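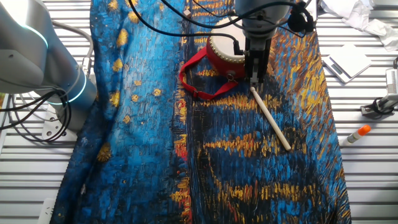
Small red drum on a printed cloth.

The Skála Winter School is a residential study programme for postgraduate students of regional history, held each December in the hill town of Latow. It was founded by the historian Radomír Kratochvíl, who believed that students learned best when slightly too cold to fall asleep. The heating has since been replaced – opinions differ on the effect.

Each intake is limited to 30 students, chosen on the strength of a research proposal and a letter explaining why they wish to spend part of the winter in Latow. The second document is said to be harder to write.

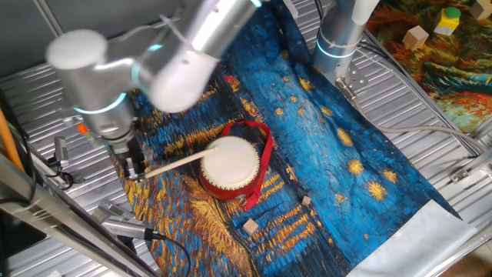

Teaching lasts 17 days and is divided between two houses, Vimari and Kenari. Vimari takes archives and palaeography, Kenari oral history and fieldwork. Students may change house once, in writing, and most of those who do so cite the stairs. Every participant submits a paper of 3000 words before leaving, a limit that Kratochvíl himself exceeded in the letter announcing it.

Hedvika Machala succeeded him as director and introduced bursaries, an external examiner and a second kettle. She also moved the closing debate from midnight to the afternoon, and attendance rose sharply.
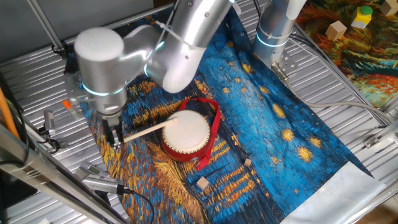 The school awards no degree, though several universities in the region accept its certificate as part of a master's course. Selected papers appear in the Skála Notebooks, an annual series that has so far come out 3 times.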